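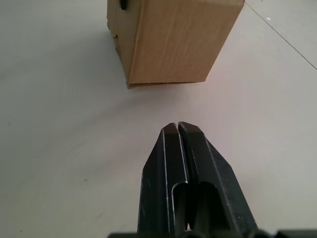 Venla Ahonen wondered whether the second arm should wait until June, as the spare fingers and cables ought to come first. Good point, and it's now in the plan!

# Skodholm box-handling set: data card and buying notes

Recordings of two-armed work with cardboard boxes, kept next to the budget they helped us write. 318 recordings, 167 of them using both arms.

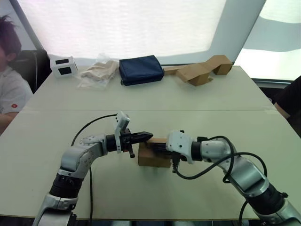 Pairs of arms cost more than the arms themselves -- allow for mounts, cabling, a bigger table and plenty of cartons. We put 14 per cent aside for spares and would happily go higher.

## Files

- recordings/ -- one folder per task
- budget.csv -- 38 lines, arms and grippers first

Quotes from Faltier and Vuorinen are still to be added. Please send us yours, we love comparing!

Search this project Go

Related
Villum gripper notes
Planning a two-arm bench

Contact | Back to top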